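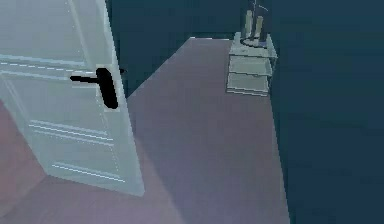
06/10/2025. Back on the Livholm papers after a week of not looking at them, which did me good. For anyone joining late, these are the letters and lecture drafts left by the old study circle, mostly on Buddhist logic, with a long tail of stuff about meditation retreats and who was going to pay for the tea. I spent the morning on the perception lecture, the one where the speaker keeps asking whether we see a whole thing or only its parts and then supply the rest. His own example is a cart and I have never once felt anything about a cart, so for my working notes I swapped in a white door, partly open, with a black lever handle, looked at steeply from above. The panel lines are only thin and light from up there and you still say "door" without a second thought. Is the door in the lines, in the handle, in the white? He'd say none of those, and then he'd say it isn't somewhere else either, and then (in the draft) he crosses out half a page and starts again. I like him a lot for that.

So, where things stand. The lecture exists in three versions. A is the typed one, B is the handwritten one with the tea stains, and C is the set of notes taken by somebody in the audience, who writes very fast and abbreviates everything. I had been treating A as the final text. I now think B is later! The argument about memory is in B and C but not in A, and the audience person can't have made it up, it's too long and too good. Also B fixes the muddle in A where "appearance" is used for two different things in the same sentence. If B is later then my footnotes are upside down for the whole first section. Not thrilled, but better now than at proof stage.

Kęstutis Vanags doesn't agree. He read the two side by side last week and wrote back that B looks to him like a first go, since the handwriting gets calmer toward the end and the headings are missing. Fair point about the headings. But people drop headings when they know a talk by heart, and I've done it myself. We're going to go through it together once he has the scans. Kęstutis, if you read this before then, look at the bottom of leaf 5 first. There is a word there I read as "mirror" and you read as "minor" and I think the whole thing may hang on it.

Transcription: 112 leaves done out of 200. I was hoping for more by now. The slow part is the Tibetan in the margins, which he wrote out by ear in his own spelling, and it changes from one lecture to the next. I have a running list of his spellings with the standard ones next to them and it's getting useful – I can now guess most of the common terms without looking them up. Two I still can't crack. One looks like it should be the word for "basis" but it sits in a sentence about hunger, so either he was making a joke or I'm wrong. Leave it in square brackets for now, please don't tidy it.

Filtum is behaving again. It had been eating the diacritics on export and I lost a good part of May's work to plain vowels, so from here on please save a plain copy before you run anything through it. The old files are in the folder marked Lapiņa, which is where the second box came from. I know the name is a bit confusing next to the letters signed Lapiņa, and they are not the same batch! The letters are in box one. I'll rename the folder when I can do it without breaking all the links.

Nice find in the afternoon: a short letter about what a teacher owes a student who has stopped believing him. Only two paragraphs. He says you owe them the same lunch as before. Then there's a whole thing about bus times. I've copied it into the general file under "teaching" but it could go in the introduction, maybe near the start, where mine is still very stiff.

To do
- swap A and B in the stemma, in pencil
- redo the first section of notes if Kęstutis comes round (or if I do)
- ask Tetum about the paper for the appendix, the sample was too thin and the ink showed through
- margins for leaves 113 on
- check whether the memory argument turns up in the retreat talks, nearly 50 pages I haven't touched
- return the big dictionary, it's overdue

Search notebook Enter a word Go
Home Entries Transcripts Spelling list People
Contact the Livholm papers group | Copyright the contributors | Back to top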